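Plato llano

El plato llano es una pieza de vajilla de poca profundidad, por lo general circular, destinada a servir alimentos sólidos. Se distingue del plato hondo por la escasa altura de su pared y del plato de presentación por su diámetro, que suele ser menor. Se fabrica en loza, gres, porcelana, vidrio, metal esmaltado, melamina y fibras vegetales prensadas.

Terminología

En español, la zona central donde se deposita el alimento recibe el nombre de fondo o asiento. La franja perimetral se denomina ala, y el borde exterior de esta, filo o labio. La transición entre fondo y ala puede ser curva o formar una arista. En el reverso, el anillo de apoyo se conoce como pie o solero. Los platos sin ala diferenciada, en los que la superficie se eleva de forma continua hasta el filo, se comercializan como platos coupe.

Historia

Durante la Edad Media europea era habitual comer sobre rebanadas de pan duro o sobre tajaderos de madera. El plato individual de metal se extendió entre las clases acomodadas a partir del siglo XVI, y la cerámica lo sustituyó de forma gradual. La producción europea de porcelana dura comenzó en Meissen a principios del siglo XVIII. La estampación por calco, aplicada a la loza inglesa en la segunda mitad de ese siglo, abarató la decoración y favoreció las vajillas uniformes.

Fabricación

Los platos cerámicos se conforman por torneado manual, por calibrado sobre molde giratorio o por prensado isostático de polvo atomizado. En el calibrado, una plantilla o un cabezal rotatorio define una de las caras y el molde de yeso la otra. El prensado isostático reduce el tiempo de secado, dado el bajo contenido de agua de la materia prima.

La deformación durante la cocción afecta sobre todo al ala, que puede descender por piroplasticidad. Para compensarla, el molde se diseña con una inclinación superior a la deseada en la pieza terminada. Saodah Halim clasificó 178 piezas del taller de Prurnumthorpe según la inclinación del ala y halló 37 con descenso apreciable, 18 de ellas con asiento inestable.

Acabado superficial

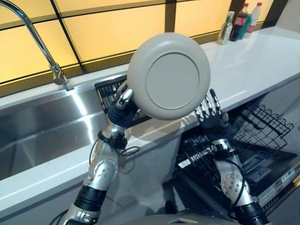

Tiempo de lectura: 2 minutos

Los vidriados brillantes presentan una superficie lisa y se limpian con facilidad. Los mates deben su aspecto a microcristales formados en el enfriamiento o a una rugosidad fina que dispersa la luz. Esta textura retiene con mayor frecuencia las marcas metálicas de los cubiertos, depósitos grises que se eliminan con limpiadores suavemente abrasivos.

Un ala ancha y lisa facilita la sujeción sin contacto con el alimento y actúa como margen visual en el emplatado. Un fondo ligeramente rebajado contiene pequeñas cantidades de salsa.

Véase también

Plato hondo
Vajilla
Vidriado cerámico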